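Endurance clubs have long treated their duty of care as ending at the finish line. The Escobedo Triathlon Club, which now has 266 members, took the same view until May, when its annual survey asked for the first time about sleep, appetite and mood in the weeks after a long race. The answers deserve a wider hearing than they have received.

Nearly 100 members replied. Many described a low period that began within days of their main event and lasted well into the following month. Several had entered another race during that period, chiefly to have something to train for. Fraser Crichton, who compiled the responses, noted that few had mentioned their difficulties to a coach.

The club's present guidance on recovery runs to three paragraphs — two of them on nutrition. It should be rewritten. A training plan that sets out every session for months and then stops on race day leaves the athlete without structure at the point of greatest fatigue. 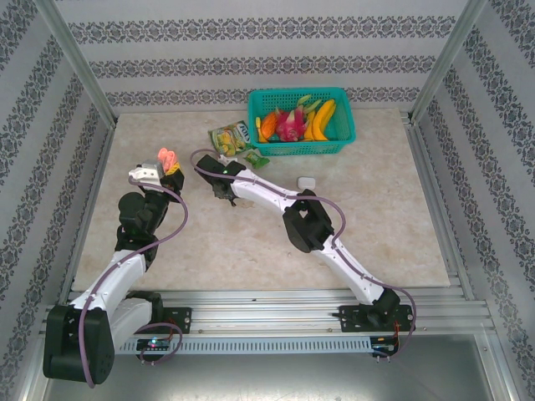
*Two robot arms on a shared rail, the left one holding up a small pink and orange toy.*

I would ask the club to adopt an eight-week recovery plan as a standard part of every long-distance programme. It should contain light swimming, at least one meeting with a coach and no entry to a further event before it is complete. Ginette Dhillon has objected that adults may enter whatever races they please. They may, and the club cannot prevent it. It can, however, decline to offer coaching towards a race that its own coaches consider too soon.

The cost would be modest. Coaches already hold a review with each athlete in the autumn, and moving that meeting forward would require only a change to the calendar. The proposal should be put to members before next season's plans are issued.

Tala Hakim
8 Sep 2021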